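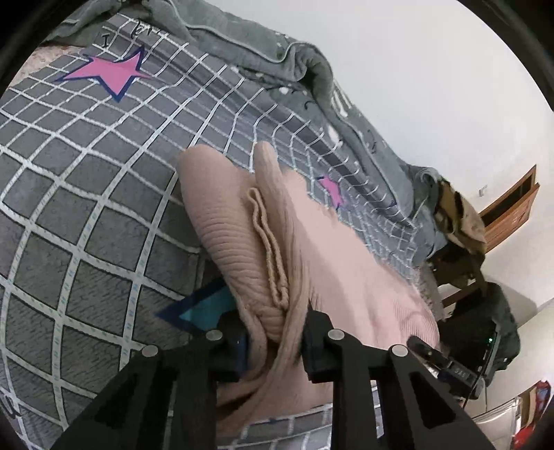 Student Projects / Music Technology

Loudness and Dynamic Range in Four Metal Demo Recordings

2020-09-01
By Widad Matar

Home Projects Staff Facilities Contact

1. Background

Metal recordings are often said to be mastered too loud. The claim is usually made about commercial albums, where the listener has no access to the mix before mastering. For this project I obtained both the unmastered mixes and the finished masters of four demos, by the bands Sandine, Clolleo, Väisänen and Tudberg, and compared them. The bands play different styles: Sandine is melodic death metal, Clolleo is doom, Väisänen is black metal and Tudberg is thrash. All four recorded in home studios and gave permission for the files to be used.

The question was how much dynamic range is lost in mastering, and whether listeners prefer the result once playback level is matched.

2. Material

Each band supplied five tracks as 24-bit WAV files, in mixed and mastered versions. Two of the Tudberg mixes already had a limiter on the stereo bus. The band could not export them again without it, as the session had been moved to another computer and the plugin settings were lost. These two tracks were kept in the set but are marked in the results table in the appendix.

The Väisänen mixes had a long noise tail after the last chord. I trimmed the tails by hand before measuring. The gate in the loudness standard removes most quiet passages from the integrated value, but the tails still affected loudness range.

3. Measurement

Integrated loudness, loudness range and true peak were measured for every file. Crest factor was calculated separately over a sliding window of 200 milliseconds, with an overlap of half a window. A shorter window was tried first. It followed single kick drum hits in the fast sections and gave values that said more about the tempo than about the mastering.

The masters were lower in crest factor than the mixes for all four bands. The largest drop was in the Sandine tracks, where the limiter was working almost constantly during the choruses. The Clolleo masters changed least. Their slow tempo leaves space between drum hits, and the mastering engineer used a clipper on the snare only.
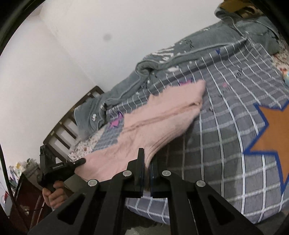 Loudness range was less useful than expected. In the Väisänen tracks it was small before mastering and stayed small afterward – the guitars and drums play without a break from the first bar to the last. A low value in this style describes the arrangement as much as the processing, and I would not use it alone to compare bands.

4. Listening test

The test used short excerpts from the mixes and masters, matched in integrated loudness. There were 10 listeners, all students in the department. Each heard the pairs in random order on closed headphones and chose the version they preferred, with the option of no preference.

Of the answers that stated a preference, 57 percent were for the master. This is too close to an even split to support a conclusion with a group of this size. In the written comments, listeners who chose the master mentioned clearer vocals and a tighter low end. Both probably come from equalization, which was not controlled here. Those who chose the mix mostly mentioned the snare.

5. Limitations

The masters were made by different engineers with different equipment, so band and engineer cannot be separated in the data. A better design would send one set of mixes to a single engineer and ask for several levels of limiting with the same equalization. I had planned this for March but could not book the mastering room.

The headphones were not calibrated to a fixed sound pressure level. Listeners set their own volume at the start and were asked to leave it there.

6. Files

The measurement scripts and the full table are on the department server. The audio is not included, and requests for it should go to the bands.

Related projects

Re-amping with Impulse Responses: A Comparison
Drum Sample Replacement in Small Studios
Tape Saturation Plugins and Harmonic Distortion
Microphone Placement for Low-Tuned Guitar Cabinets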